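ロボット作業キット「Tarkik」 試用モニター募集のお知らせ

掲載日:2019年3月18日 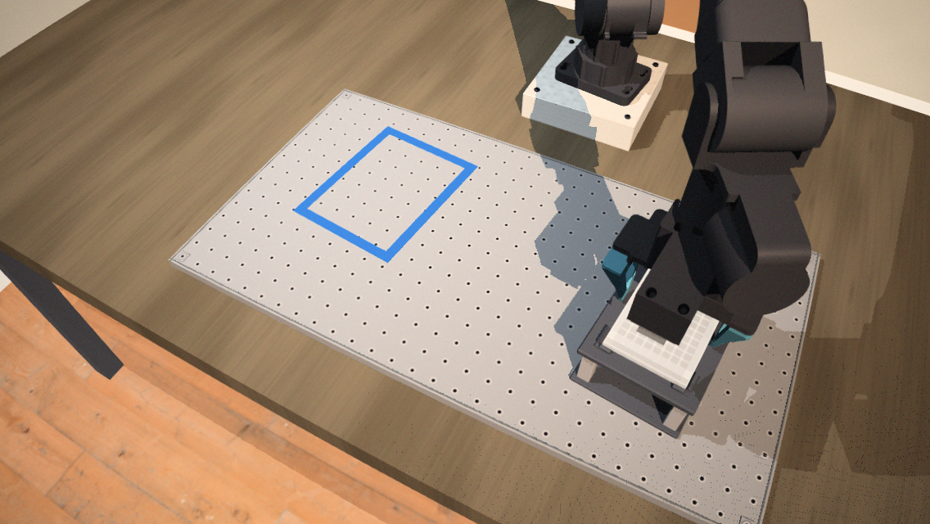 Tarkikは、小さい実験室や検査室のための卓上ロボット作業キットです。私たちStiselは、発売の前に、このキットを自分の職場で試してくださる方を募集いたします。キットには作業のシミュレーターが付いていますので、機械が届く前に、同じ配置を画面の中で練習することができます。練習の課題は、台に載せた格子状の白いブロックをグリッパーで扱うことと、穴あきプレートの上の青い四角の枠を置き場所として使うことです。枠の中は最初は空いていて、そこへブロックを正しい向きで移すことが目標になります。簡単に見えますが、向きが少しずれると次の工程で困りますので、私たちはこの課題をいちばん大切に考えています。

■ お願いしたいこと
・最初の2週間はシミュレーターだけを使い、付属の課題を500回実行していただきます。夜の間の自動実行でもかまいません。
・そのあと実機をお送りします。設置と調整は説明書を読みながらご自分で行ってください。分からないところは、その箇所をメモに残していただけると大変助かります。
・終わりに、オンラインで面談を3回行います。日本語または英語でお話しできます。

■ 応募できる方
・プレートやトレーなど、決まった形の物を毎日扱う職場で働いている方
・机の上に実機を置く場所がある方
・ロボットの経験は必要ありません。プログラムの経験も必要ありませんが、パソコンの設定を自分で変えられる方が望ましいです。
・同じ種類の製品を開発している会社の方は、申し訳ありませんがご遠慮ください。

■ 募集人数
19名。応募が多い場合は、職場の種類がかたよらないように選ばせていただきます。

■ 謝礼
面談1回につき2000円分のギフト券をお渡しします。実機の送料は往復とも当社が負担いたします。試用のあとキットをそのまま購入したい方には、割引の価格をご案内します。

■ データの取り扱いについて
シミュレーターの実行記録は、同意をいただいた場合だけ当社に送信されます。実機のほうは記録を外に送りません。面談の内容を公開するときは、必ず前もって原稿を見ていただきます。

■ 時期
実機の発送は9月を予定しています。シミュレーターは参加が決まった方から順番にお渡しします。

■ 応募方法
当サイトのお問い合わせフォームで、件名を「Tarkikモニター」とし、お名前、職場の種類、ふだん扱っている物の大きさと材質をお書きください。写真がある場合は添付していただけると、こちらで爪の形を選びやすくなります。お返事は日本語の担当者が確認してからお送りしますので、少し時間がかかることをお許しください。

Stisel 製品試用担当
Justinas Vasiliauskas(ユスティナス・ヴァシリャウスカス)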